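Girkum Kettle Corner: data card

Status: second release, 18 May 2024
Maintained by Bernadette Jacquet, Plendum

What this is

Girkum Kettle Corner is a set of 844 labeled pictures of the place where hot drinks get made: kettles, kettle bases, cups, mats, cords and the tabletops they sit on. I started it because I love kettles (there, I said it) and because the small stuff next to them gets so little attention in the kitchen sets I've worked with. A kettle usually gets one box and one word. Its base gets nothing, and the cord might as well not exist!

So we label the whole corner. There are 33 object names in this release, and each one has a line in names.txt telling you where it starts and stops. "Spout" and "handle" are separate from "kettle body," and "base" is always its own thing, even when a kettle is sitting on it.

Cords

My favorite part of the set, and the part that took the longest. Of the 844 pictures, 156 have a traced cord. We trace the middle of the cord from the point where it comes into view to the point where it goes into something, and we save that as a line with a width. Loops stay loops. If a cord crosses the edge of a mat, the crossing gets its own point, and this has been a lovely little test for models that like to follow edges.

White cords on white surfaces are marked low_contrast. Please don't filter them out! They are hard to trace, and the only help you may get is a bit of gray shading down one side.
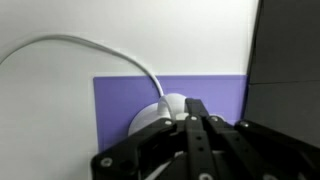 White cord in a wide loop, mostly on white, crossing the top edge of the purple area. Tag: low_contrast.

In the first release a collar (the short sleeve where a cord enters a body) was counted as part of the cord. Kubiak, our labeling partner, talked me out of it, and now it has its own name. If you wrote code against the old files, look for "collar" in names.txt and merge it back if you need to.

Mats and surfaces

Each tabletop gets a surface number, counting from the left. A mat isn't a surface. It's an object that lies on one, with a field called lies_on that holds the surface number. I'm very fond of the lavender-purple mat, partly for the color and partly for the clean outline it gives to anything white standing on it.

Mats at an angle are traced with four corners, hidden corners guessed and flagged. We don't straighten pictures before labeling, so a sloping table edge stays sloping in the file.

Cups

Paper cups are labeled wherever they stand, including on a different table from the kettle. The contents field can be full, part, empty or unclear. Most side views end up as unclear, and that's fine. Use empty only when you can see down to the bottom.

The same goes for kettles. There is no field for hot or cold and there won't be one, because a picture can't tell you.

White kettle on its round base, base on the mat, mat on the white tabletop, cord trailing off in a loose loop, and a white paper cup over on the black table.
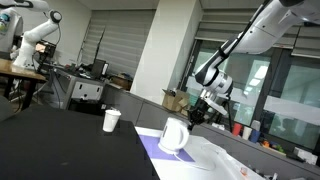 Files

pictures/ holds the pictures at full size
labels/ has one text file per picture, same name
cords/ has the traced lines
names.txt is the list of object names with notes
skorkier/ has a small script that draws the labels over a picture

The Skorkier script needs nothing beyond a plain Python install. Run it with a picture name and it opens a window. Press c to show only cords, which is the best way to spend a coffee break.

Known problems

Tiny items near the edge of a table are labeled "small item" and nothing more. Some 4 files in labels/ still use the old collar rule and will be fixed in the next update. The January release had the left and right table numbers swapped, so throw those files away if you still have them.

Adding to the set

Send corrections to Bernadette at Plendum with the picture name and the label you'd change. Cord fixes are especially welcome, and I read every single one.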